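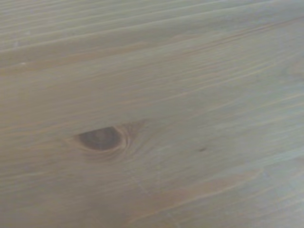

# Questions I get about the cutting boards

I'm Natnael Zeleke and I run Whitelaw, which is me, a bench and a very dusty radio. These come up a lot, so I finally typed them out!

**Do you take custom orders?**

Yes, but only 4 at a time. If the list is full I'll tell you so and write back when a spot opens up (usually faster than you'd think, except in October, when everybody starts shopping for the holidays).

**What do I put on the board?**

Food-grade mineral oil. Pour on more than feels sensible, rub it around, leave it overnight and wipe off whatever is left. I do mine whenever they start to look thirsty. Please skip the olive oil, it goes sticky and then it smells.

**Can it go in the dishwasher?**

No! Warm water, a little soap, stand it on its edge to dry.

**Mine has a knot. Is that a flaw?**

Nope. I keep small, tight knots in because I like them. If you'd prefer plain grain, say so in your order and I'll pick a different piece.

**My board rocks on the counter. Help?**

One side probably got wetter than the other. Flip it over, leave it a few days and try again. If it still rocks, mail it back and I'll flatten it for the cost of shipping.

**What's the difference between the Skidholm and the Nemero?**

Size, mostly. The Skidholm is 40 cm long and has a juice groove, the Nemero is 26 cm and doesn't. I use the little one every day for garlic and toast.

**Do you ship outside the country?**

Not right now, sorry. I tried it once and the customs forms ate a whole afternoon.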